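Ullelitz, 6th August – Nørgaard, the producer of knitting yarns and finished knitwear, has completed the move of its dyeing and spinning operations to a single site at Utoslow. The site replaces two older plants, which closed in January. It employs 138 people and is rated at 1,325 tons of finished yarn per year.

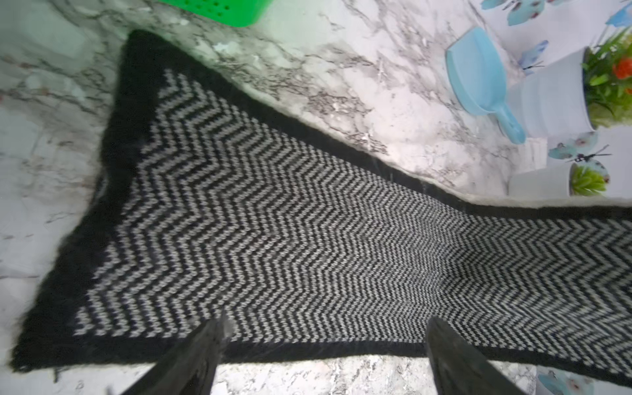 OPERATIONS

The Utoslow site takes in scoured wool and delivers wound yarn on cones and in balls. Fiber is dyed before spinning, and dye lots are matched against a retained standard at two points, once after drying and once after winding. Output in the last full year at the former plants was 1,117 tons. The plan for the first full year at Utoslow is 1,193 tons, with the remaining capacity held for contract work.

Water from the dye house is treated on site and part of it is returned to the rinse stage. Steam is supplied by an electric boiler – the oil-fired units at the former plants have been taken out of service.

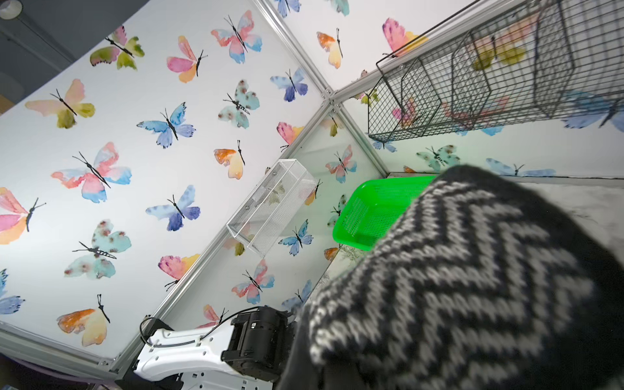 Juvia, the company's midweight wool yarn, is the first line to be made entirely at the new site. It is a three-ply yarn, supplied in 22 shades. Shade consistency between lots matters most in two-color work, and a zigzag in light gray and charcoal shows a mismatch sooner than a plain fabric does. The tolerance for the gray shades has therefore been tightened, and the lot number is now printed on the inside of the band as well as the outside.

Juvia from Utoslow will ship to stockists under the existing article numbers. Prices and minimum order quantities are unchanged. Stock from the former plants will be sold through and will not be mixed with new lots in the same carton.

Shade cards and technical data sheets are available to trade customers on request from the Nørgaard sales office in Ullelitz.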